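Sobre a Urnstead

Consultoria independente de arrumação e inventário doméstico 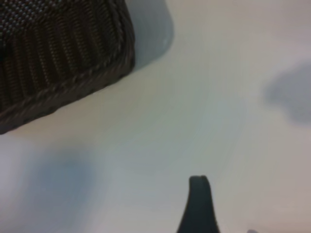
O que faz a Urnstead, afinal?

Ajudamos pessoas a decidir o que fica e o que sai de uma casa, e deixamos por escrito onde está o que ficou. Trabalhamos em mudanças, heranças, divórcios, obras e naqueles apartamentos onde já ninguém encontra a caderneta das vacinas. Não vendemos móveis, caixas nem etiquetas.

Porque desconfiamos do nosso próprio ramo

A arrumação profissional tem um problema de credibilidade, e em boa parte merece-o. Quem passar uma tarde a ler páginas de empresas parecidas com a nossa fica a saber que uma gaveta organizada cura a ansiedade, salva casamentos e liberta a energia do corredor. Não temos prova de nada disto. Temos clientes que deixaram de pagar duas vezes o mesmo seguro depois de encontrarem a apólice, e isso conseguimos mostrar com o extrato do banco.

Também não acreditamos que toda a gente precise de ter menos coisas. Há casas cheias que funcionam muito bem e casas quase nuas onde se perde meia hora à procura do carregador. Se nos telefonar e a conversa inicial nos convencer de que não precisa de nós, dizemos-lho. Acontece com mais frequência do que a nossa contabilidade gostaria.

Como começámos

A Urnstead abriu como serviço de inventários para partilhas. O trabalho era seco: entrar numa casa, listar o recheio, fotografar o que tinha valor, entregar um documento que os herdeiros e os advogados pudessem usar. Pelo caminho percebemos que as famílias discutiam pouco por causa das pratas e muito por causa das caixas que ninguém tinha aberto. Começámos a abri-las, com autorização assinada, e o serviço cresceu a partir daí.

Hoje somos 5 pessoas a tempo inteiro. Tivemos uma fase em que fomos mais, e não correu bem: as visitas eram apressadas, as listas vinham com erros e houve um serviço de jantar que apareceu descrito em duas divisões diferentes. Voltámos a encolher e não tencionamos repetir a experiência.

O método Serra

Chamamos Serra ao nosso procedimento de triagem. O nome vem da rua onde tivemos o primeiro escritório e não quer dizer nada de profundo. Consiste em separar primeiro os papéis, depois o que tem dono incerto e só no fim o resto. A maioria dos métodos conhecidos começa pela roupa, por ser mais fácil e dar fotografias bonitas. Nós começamos pelos papéis, onde costuma estar o dinheiro e onde costumam estar os prazos.

Cada objeto com dono incerto recebe um número e fica numa lista à parte durante 22 dias. Nesse período ninguém o deita fora, nem sequer o cliente, se quiser que a nossa garantia se mantenha. Há quem ache o prazo exagerado. Já recebemos telefonemas suficientes a meio da terceira semana para o manter como está.

O programa Tarkolik

Os inventários são feitos no Tarkolik, um programa que encomendámos à medida e que é, sejamos francos, feio. Faz uma lista, pesquisa na lista e exporta a lista. Ao longo dos anos propuseram-nos reconhecimento automático de objetos, avaliações instantâneas e um assistente com voz. Experimentámos duas dessas propostas numa casa de férias já inventariada à mão e comparámos os resultados. Continuamos a escrever à mão.

Os dados de cada cliente ficam guardados enquanto durar o trabalho e são apagados depois da entrega, salvo pedido em contrário. Não os usamos para publicidade.

Parcerias, ou a falta delas

A única entidade com quem temos acordo permanente é a Zolero, que recolhe e encaminha para reutilização os móveis e têxteis que os clientes decidem não guardar. Não recebemos comissão. Pedimos-lhe uma guia por cada recolha e entregamos cópia ao cliente, porque «foi para doação» é uma frase que já ouvimos dizer de coisas que foram parar ao contentor.

Lojas de arrumação escrevem-nos todos os meses a propor descontos em troca de recomendações. A resposta tem sido sempre a mesma. Um cliente que acabou de esvaziar uma despensa não precisa que lhe vendam recipientes para a encher outra vez.

Preços

A visita de diagnóstico custa 125 euros e é descontada se avançar com o trabalho. O inventário completo de um apartamento até três quartos custa 749 euros, com relatório impresso e digital. Casas maiores, arrecadações e sótãos têm orçamento próprio, feito depois de os vermos. Não damos preços por fotografia: os sótãos, em particular, saem sempre favorecidos.

O que não fazemos

Não avaliamos arte nem joias; indicamos que peças justificam um perito e o cliente escolhe o seu. Não entramos em casas onde haja litígio sobre quem tem a chave. Não publicamos imagens de antes e depois, por muito que nos digam que é assim que se arranjam clientes. E não fazemos limpezas, apesar de nos perguntarem todas as semanas.

Opiniões de clientes

Não as publicamos nesta página. Qualquer empresa consegue juntar meia dúzia de frases simpáticas, incluindo as más empresas. Se quiser referências, pedimos autorização a clientes anteriores com um caso parecido com o seu e pomo-lo em contacto com eles por telefone, sem nós na linha.

Contactos e marcações

As marcações fazem-se pelo formulário do site ou por telefone, nos dias úteis, das nove e meia às cinco. Em maio e em setembro a espera costuma ser mais longa, por causa das mudanças.

Página revista em junho de 2025.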